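Stisora Home Forum > Gadgets and Automation > Can a machine do the litter box yet?

mapleporch
Joined July
25 January 2018

Hello all, long-time reader, and I hope this is the right board for it. My sister and I have been going back and forth about whether a machine can take over the dull chores, the ones you do half asleep. She says we're two years away. I say she has never watched a robot vacuum try to get off a bath mat! I have two cats and a bad shoulder, so the chore I care about is scooping. I don't mean the self-cleaning boxes (we had one, the older cat wouldn't go near it, and it sat in the garage until I gave it away). I mean an arm that picks up an ordinary scoop and uses an ordinary box, so the cats don't have to learn anything new.
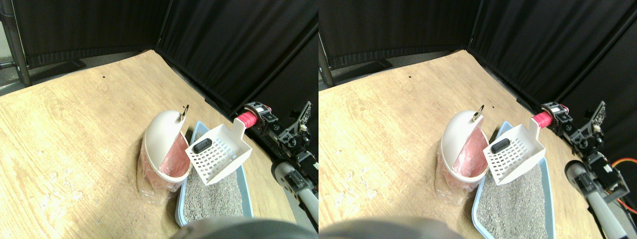

Can a robot arm scoop a litter box without someone guiding it?

In a lab with the box always in the same spot, sometimes, but a home where things get moved around is still too much for most of them.

That's as far as I've gotten with my reading, anyway. I'd love to hear from people who work around these things, and from anybody with cats.

tincup_ray

I run the packing line at a small shop and we've had an arm from Pruta for a while now. It is a wonderful thing as long as every carton is the same carton. It'll do 300 in a shift and never complain. Then a supplier changes the tape on us and we spend the morning fussing with it. Litter is worse than cartons, if you ask me. It shifts and it clumps, and you have to shake the scoop enough to let the clean stuff through without flinging it across the room. My wife has been at it for years and she still flings it.

hollyhock8

I'm going to disagree with Ray a little, in a friendly way. The shaking is the easy part, a motor is great at shaking. What I'd worry about is holding the scoop. We pick up a handle and our fingers just sort it out, and if it slips we shift our grip and keep talking. Something soft and a bit tacky between the gripper and the tool helps a lot. My nephew swears by racket grip tape for his broom and his garden fork, and I've used it on my own scoop. Cheap, and it comes off when it gets grubby.
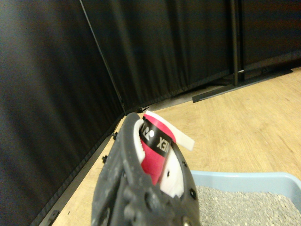

Page 2 of 8

mapleporch

Oh, I like the tape idea, thank you! I'm going to try it on mine for the shoulder's sake, robot or no robot. Does it go on over the plastic as is, or do I need to rough it up first?

hollyhock8

Wipe the handle down with a little rubbing alcohol, let it dry, and start winding from the bottom with a slight overlap. Pull it snug as you go. Mine has held up fine, though I do hang the scoop up and don't leave it sitting in the box.

old_gasket

I'll be the grump. I paid 40 dollars for a Jotance window cleaner that cleaned one window and then wanted to clean it again. People have been promising me a housekeeper since I was a boy. Scooping takes me two minutes. By the time you've set up the arm, the bin and the bag and kept the cat off the whole business, you could have done the neighbor's box too.

tincup_ray

Fair enough, gasket, but your two minutes isn't mapleporch's two minutes with a bad shoulder. I'd put up with a slow machine if it spared me the bending.

mapleporch

Ray has it right, slow would be fine with me. It could take all afternoon while I'm out, so long as the bag ends up with the right stuff in it. Has anybody tried the Hayat lift stand, the one that raises the box to counter height? It might get me through until my sister's two years are up.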